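Zitum two-finger gripper, bench review
Joaquín Cáceres
33 shares | 4 comments

The Zitum replaces the Bustos unit we had run for two years. Mounting took four screws and one connector. The controller found it on the second attempt, after a firmware update the manual mentions only in an appendix.

Test routine: pick a marked cube, lift, hold, set down, repeat for 1,000 cycles. Cube pose comes from the fiducials.
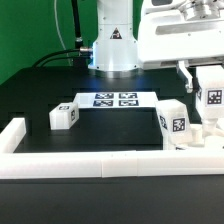

Cube held at right, two more marked blocks on the table, four-marker sheet on the platform.

The Zitum completed 987 cycles. Ten of the failures were bad pose estimates, so I charge three to the fingers. Repeatability is good. Closing speed is average, and the Bustos was faster at light loads.

Complaints: the force setting moves in coarse steps, and the driver drops its log after 493 entries. Price as tested was $1,634. I would buy it again for cubes. For thin parts, wait for the narrow fingers.

Comments (4)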